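Stitches and Healing: Common Questions
Luswood Surgical Center

Why did I get stitches on the inside?
Many operations need stitches in deeper tissue as well as in the skin. They hold the layers together while they heal. Your surgeon will tell you which kind you have.

What does an internal stitch look like?
Each one ends in a small knot. The tissue nearby is often pale, with pink or red areas.
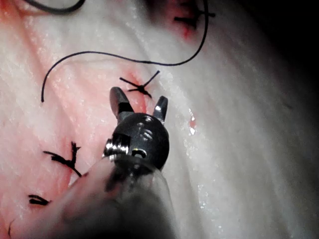
A suture knot in pale tissue, with the open jaws of an instrument next to it.

Do internal stitches have to come out?
Most dissolve and stay in place until they do. Some are permanent — your discharge sheet says which type was used.

Can I feel the knots?
Sometimes. A small, firm bump under the skin can be a knot. Call us if it becomes red, hot or painful.

When can I lift things again?
Follow the limit on your discharge sheet. If no limit is listed, ask before you lift anything heavy.

Who do I call with a question?
Ask for Tineke Coppens or Lies Geerts at the nurses' desk. For heavy bleeding or a wound that opens, call 911.

Page last reviewed 09/11/2024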